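Zultorar hands on trial in Otley: "I'd pay for the support before the fingers"

August 5, 2020

Roman Nowakowski is on his second coffee when I get there and hasn't got long. Supplier call at eleven. He runs the test bench at Tunstall, a small Otley firm that tries out automation kit for other small firms, and since May he's had the Zultorar two-hand package on hire.

First impressions? "Quieter than I thought. Heavier too." He'd expected to spend a week on set-up. Took him two days, one of them lost to a licence key that wouldn't go in.

The hire is £900 a month with a £400 delivery charge on top, which he thinks is cheeky. "You're paying for a van and a bloke who doesn't come in." Buying outright is another conversation and he's not having it yet.

What he wanted to know was how the grip holds up over a long run. So they logged it. 3,197 picks so far, mostly small boxed parts, and 2,732 of them went through with no one stepping in. Good enough? Pulls a face. "For a packing line, no. For a lab or a short-run workshop, maybe. Depends what your people are doing with the rest of there day."

The lights on the fingertips he likes more than he'd expected to. "I thought it was showroom stuff. But I glance over and I know where the fingers are."

Gripes – the manual, mainly. The calibration chapter refers to menus that have moved since the last update. He rang the helpline and got Imre Deák, who looks after hire customers for Zultorar, and who talked him through it in twenty minutes. "Imre's worth the money. I'd pay for the support before the fingers."

I put the manual to Deák by phone afterwards. He didn't argue. "It's behind, yes. New one is being writen now." No date though.

Nowakowski has also had a quote from Funov for a simpler two-finger gripper. Cheaper, and he reckons half his customers would be fine with it. Will he keep the hands on? "Another month. Then ask me agian."
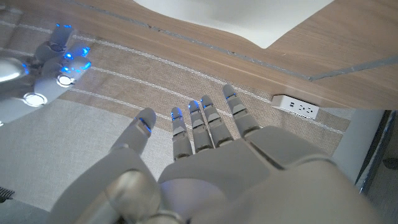 The Zultorar hands over the mat, blue fingertip lights on.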